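Speaker notes - Old cards, new homes: storing spare parts without losing your mind
Anju Vashisht, Skutomano parts room
2 Jun 2024

Say hello, check the people at the back can hear me. Mention that I talk fast when I'm nervous and they're allowed to wave at me.

Start with the drawer. When I took over the parts room, all our old graphics cards lived in one deep drawer, flat, on top of each other, like a pile of toast. If you wanted the one at the bottom you had to lift out everything else, and every time you did that something snagged on something. Brackets got bent. A couple of fans lost blades. I was as bad as everyone, I used to shove them in and lean on the drawer with my hip!

So the first thing I changed was to get them standing up. We bought long racks with narrow slots, one card per slot, and I put my foot down about that. The maker is Skanden and I'm not on commission (pause, someone might laugh). The next bit is how a card goes in, so slow down here. Hold it by its edges or its bracket, keep it upright, line it up before you lower it and don't force it. I like to have the sockets where I can see them, so I can tell which leads it takes without pulling it out again. VGA, DVI, HDMI, they're all different enough to spot from a standing position once you've got your eye in.

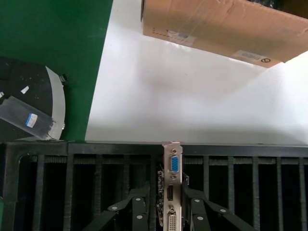
Do the cards need to be in anti-static bags if they're going in a rack?

For long storage I'd bag them, and for cards that are in and out all week I leave them bare and make sure whoever handles them is earthed first.

Then labels. Ours used to be sticky notes, and they dropped off in August when the room got warm, all of them in the same week. We now use a little tag tied through the bracket with a number on it, and the number goes in the list. The list is just a spreadsheet called Yoo - don't ask, it was a typo and it stuck. It has 576 lines at the moment, most of them memory sticks. Columns are number, what it is, which sockets, tested or not tested, and who last had it. I'd drop any of those before I dropped "tested or not tested". Tell the story of Ha-neul Koo building the same machine four times with the same dead card. Ha-neul has said I can tell it as long as I mention that it was me who put the card back in the wrong place.

Now boxes and wrapping. I'm a terrible hoarder of packaging and I've had to set myself some rules. Small boxes I flatten unless something is going out in one that week. Bubble wrap goes in one sack, and when the sack's full I stop keeping it. Big plastic sheeting is the one that gets away from you, it takes up far more room than you'd think and it never folds back to the size it came in.

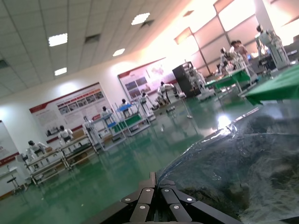
My rule for that is it gets dealt with on the day, either folded and taped or gone. Anything large that stays wrapped gets a tag on the outside too, same as the cards, so you don't have to tear a hole in it to find out what you've got. And keep it out of the way of where people walk! I've gone over on a bit of plastic on a hard floor and my elbow still tells me about it.

Sending things out. The Tarnisero order was 35 cards, and it was the first time I'd packed that many in one go. Test, tag, bag, box, in that order, and tick the list as each box is taped - I tried ticking at the end and had to open two boxes again. Show the spare tags here and pass them round, and ask for them back because I only brought one bag.

If there's time left, do the bit about cables. If there isn't, skip to the handout and say where I'll be standing at the tea break.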